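3.2 Collecting the fruit demonstrations

I'll start with the bit that took up most of our July, and that is how we got from "let's show it by hand" to a set of demonstrations we were happy to train on. Our first plan was remote control. We had a leader arm on the desk at Istow and a follower arm across the room, and on paper it was lovely: every joint angle recorded, no guessing about where the hand was. In practice I found it slow and a bit miserable. You can't feel the fruit through it (ours had no force feedback), so you creep up on a tomato, stop, look, creep again, and the recording is full of all that dithering. The policy then learns to dither too, which I suppose serves us right!

So we moved to hand-held grippers. The person holds the same kind of jaw that the robot will use, a camera on the tool sees roughly what the wrist camera will see, and the arm itself needn't be in the building. We kept the remote-control recordings for comparison (they come back in Section 5), but the main set, which we call Tarnine, was all gathered by hand.

The task is plain enough. A plate sits on a table with loose fruit near it, and the demonstrator has to put the fruit on the plate without bruising anything or knocking the rest about. I like this task because it looks easy and then keeps catching you out. A big fruit fills the jaws nearly to their limit, a small dark one can disappear between its neighbours, and when everything is bunched together you have to think about where the second finger is going to go before you commit the first. Figure 2 gives a fair idea of how crowded we let it get.

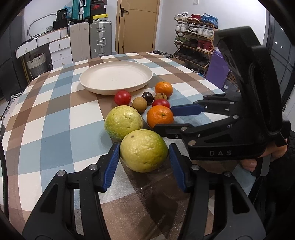

Figure 2. Fruit placing with hand-held grippers, seen from the camera on one of the tools. The open jaws are on either side of the nearest fruit, with a second gripper reaching in from the right.

We worked in ordinary rooms as much as we could. I did argue for a plain backdrop at the start, and I was outvoted, and I now think the others were right. A policy trained only against our grey lab curtain (the Fenuvon set, our earlier one) did well in front of the grey lab curtain and got confused almost anywhere else. Leaving the furniture and shoes and bags in view costs nothing at recording time and gives the network something to learn to ignore. The same goes for tablecloths. A checked cloth is a proper nuisance for the visual tracking in one way, as repeated squares all look alike, but in another way it's a gift, with far more corners to hold on to than a bare white top.

Each demonstrator did a short practice round first, 30 grasps that we threw away. I'd recommend this to anyone. The early grasps are jerky, people squeeze much too hard, and they tend to twist the wrist in ways that are comfortable for a person and hopeless for an arm with joint limits. After the practice round we gave just a couple of instructions: move at the pace you'd use with a full cup of tea, and pause for a beat once the jaws have closed. The pause helps a great deal when we come to cut the recordings into reach, grasp and place, as the jaw width settles to a flat line and the Dhillon segmenter (our own script, nothing fancy) picks it up almost every time.

We kept 200 demonstrations in the end. The ones we dropped were mostly tracking failures, where a hand or sleeve had covered too much of the view, plus a fair few where the fruit rolled off and the demonstrator chased it. I was sorry to lose those last ones, as the chasing is rather skilful, but a rolling tomato moves faster than our arm is allowed to.

One snag with using two grippers at the same table is that each tool keeps its own clock. We tapped the jaws together at the start of every recording and lined up the two streams on the tap. It's crude, and the drift over a long take can reach 2 frames, so we kept the takes short. A cable between the tools would fix it, but I tried that for a morning and spent most of it untangling myself. The alignment error matters most when one tool steadies a fruit while the other closes on it, and we look at those cases separately in Section 5.3.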